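## 4 Marking out on carpet

This section covers the setting out of floor lines with Traloda 6 tape on carpeted floors. For vinyl, sealed concrete and timber, use Section 3. The two methods differ mainly in surface preparation and in the pressure applied, and they should not be mixed within one room.

Read 4.1 and 4.2 in full before cutting any tape.

### 4.1 Before you start

You will need:

- Traloda 6 tape, yellow
- the Zustorgate setting-out frame, or a steel tape measure and a large square
- a chalk line with white chalk
- a Říha hand roller
- scissors or a tape knife with a guarded blade
- a vacuum cleaner with a plain floor head

Yellow is the standard colour for boundary lines in this guide. Other colours are listed in Section 7 and have separate meanings. Do not substitute one for another because a roll has run out.

**CAUTION:** Do not cut tape on the carpet with an open blade. The blade will go through the backing of a loop pile with very little force.

**Carpet types.** The method is suitable for short, dense pile, loop or cut. It is not suitable for shag, for loose rugs or for carpet that has been treated with a stain-repellent spray in the last month. If the treatment history is not known, carry out the patch test in 4.2.

### 4.2 Preparing the floor

1. Clear the area to be marked and a strip at least 100 mm wide beyond it on all sides.
2. Vacuum twice, the second pass at right angles to the first.
3. If any part has been wet-cleaned, leave it until the pile is dry to the touch at the base as well as at the tip.
4. Press a short strip of tape on to the carpet in a corner that is not in use. Leave it overnight.
5. Lift one end slowly. If fibres come away with the adhesive, or if the strip has already curled, do not continue. Contact Ziltetti for the low-tack version.

Note: carpet tiles move. Where a line has to cross a joint between tiles, check that both tiles are fixed. A loose tile will open a gap in the line within a few days of normal use.

### 4.3 Setting out the bay

The standard bay is 1,449 mm long and 1,212 mm wide, measured between the inside edges of the tape. Outside dimensions are not used anywhere in this guide.

1. Choose the long side that will serve as the datum. A side parallel to a wall or a run of skirting is easiest to check later.
2. Snap a chalk line along the datum, longer than needed at both ends.
3. Mark the two corners on the chalk line, 1,449 mm apart.
4. Square off each corner and measure 1,212 mm to the opposite side.
5. Snap the remaining three lines.
6. Measure both diagonals. They should match to within 4 mm. If they do not, correct the far side and leave the datum where it is.

Chalk sits on top of the pile and is easily scuffed. Keep off the lines until the tape is down. On very pale carpet white chalk may not show; use a taut string held with weights.

### 4.4 Laying the tape

1. Cut the tape to length with an extra 82 mm at each end for the corner overlap.
2. Fix one end with thumb pressure, on the outside of the chalk line. The inside edge of the tape should just touch the chalk.
3. Hold the roll low, close to the floor, and pay it out without pulling. Tape laid under tension will shrink back and lift at the ends.
4. Press down by hand every arm's length, sighting along the edge as you go.
5. When the full length is down, go over it with the roller, twice in the same direction. Follow the lie of the pile.
6. Repeat for the other sides. Let the short sides overlap the long ones.
7. Trim the overlaps with scissors and roll each corner again.

The thin gauge is used for all boundary lines. Wider tape is easier to see from the doorway, but it bridges the pile, gathers fluff at its edges and makes the inside dimension harder to read.
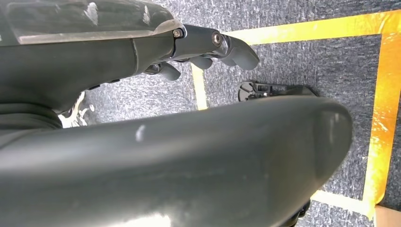

*Fig. 4.2 – Thin yellow tape line on carpet.*

After laying, check each line from a low viewpoint as well as from standing height. Small waves in the edge are often missed from above. A wave of less than the width of the tape may be left. Anything larger should be lifted and laid again with fresh tape, as used tape will not hold a second time.

**CAUTION:** Raised ends are a trip hazard. Roll them flat or replace the length before the area is used.

### 4.5 Wear and cleaning

- Vacuum along the line. Vacuuming across it lifts the edges.
- Do not use a rotating brush head within the bay.
- Do not drag furniture over the tape. Lift it clear or take up that length first.
- Remove fluff from the edges with a dry cloth. Solvent cleaners soften the adhesive and may stain the carpet.

Replace any length that is torn, lifted at both edges or no longer clearly yellow. Patching with short pieces is acceptable once per side – after that, renew the whole side.

### 4.6 Removing the tape

1. Start at a corner, with the upper of the two overlapping pieces.
2. Fold the end back on itself and pull slowly, keeping the tape low and close to the floor.
3. If the pile starts to lift, stop and work from the other end.
4. Dab any residue with the sticky side of a fresh piece of tape.
5. Vacuum, then brush the pile upright with a soft hand brush.

A faint flattened line may remain where tape has been down for a long period. It normally recovers with brushing and foot traffic.

### Change record

Section 4 revised 05/02/2018. Prepared by Lavanya Venkataraman, checked by Vsevolod Dovhaniuk. Overlap allowance in 4.4 changed; diagonal check added to 4.3. Copies of the earlier text should be withdrawn.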